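Night stock and supplies clerk, Sultura Clinic

We need someone to work nights in our supply room, four shifts a week, starting at 10 p.m. and ending when the day people arrive with their opinions.

You would restock the treatment rooms, check expiry dates, sign for deliveries and put things back where the labels say they go. The labels were written by Colin Pearce in a hand only Colin can read – you will get a key.
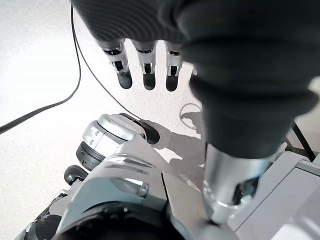
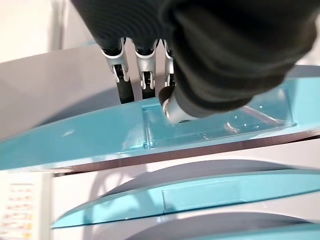
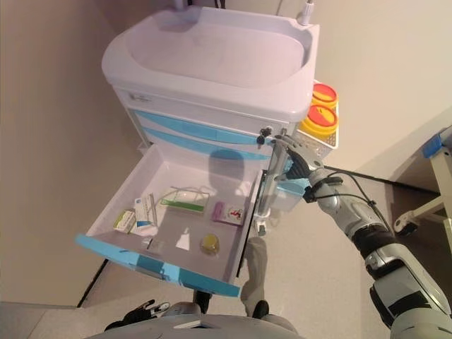
Pay is on the clerk scale, with a night supplement that will not change your life. You get a locker, a parking space and the use of a microwave with one working setting. Training takes 2 weeks, on days, so please don't give up on daylight yet.

No medical background needed. You do need to read small print, lift a full box and stay civil at 4 in the morning. Experience with the Midomero ordering system is welcome, though those who have it tend to keep quiet about it.

Send a one-page letter to Yeison Tello, Room 102, by Sep 24, 2021. He reads them all – please don't call yourself a ninja.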